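Judatell Flernik Hand-Held Gripper, Cable Retention Kit
Product page and service notice

Applies to: Flernik hand-held grippers, left and right, first and second production lots
Kit contents: 2 strain relief clamps, 2 replacement cable boots, four screws, one hex key, one printed instruction sheet
Status: in stock, free of charge to registered owners

Overview

The Cable Retention Kit replaces the molded boot at the base of the Flernik gripper with a two-part clamp. It was released after field returns showed that the original boot can let the cable conductors flex at the solder joint. Owners of affected units should fit the kit before further use.

Description of the fault

Under repeated wrist rotation the data conductor in the cable can crack inside the jacket. There is no outward sign of damage. The gripper continues to power up and the status light stays green, but the jaw position signal drops out for short periods and the recording software holds the last good value. On playback the jaws appear to stay open or closed while the hand moves normally.

Of 138 units returned to our service bench, 54 had a cracked conductor. Most came from sites where operators work standing at a low table and let the cable hang over the edge, which puts the full weight of the run on the boot. Tasks with a lot of wrist turning, such as reaching into bags or lifting them by the handles, bring on the fault sooner.

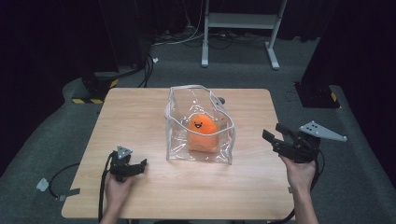
A second effect was reported by Tiruwork Tefera at Yilma, where a dropout occurred while the gripper was driving a follower arm in live mode. The arm held its grip on the load after the operator had opened the jaws, then released without warning when the signal came back. No injury resulted. Live mode with an unmodified gripper is not permitted until the kit is fitted and firmware with the stale-signal stop has been installed.

Checking a unit

Connect the gripper and open the signal monitor. Hold the body still and bend the cable by hand within two inches of the base, in four directions. Any flat section in the jaw trace while the jaws are being moved is a failure. Failed units must be returned for a new cable - the kit prevents the fault but does not repair it.

Fitting

Disconnect the cable at the host end. Slide the old boot back and cut it off, taking care not to nick the jacket. Seat the clamp halves over the cable and tighten the screws evenly until the gap closes. Do not use thread locker. Marker plates can stay in place and no recalibration is needed.

After fitting, run the signal check again. Bench samples with the clamp passed some 100 hours of continuous flexing without a dropout.

Recordings made before the repair

The Kendine log viewer flags any span in which the jaw value is frozen while the pose is changing. Review flagged spans by hand. Slow carries with a steady grip will also be flagged.

Ordering and returns

Request the kit through the owner portal with the serial number from the gripper body. Service returns are handled by Wondimu Habte. Safety reports go to Orvokki Heiskanen and should include the log file and firmware version.

Notice last revised Sunday, August 28, 2022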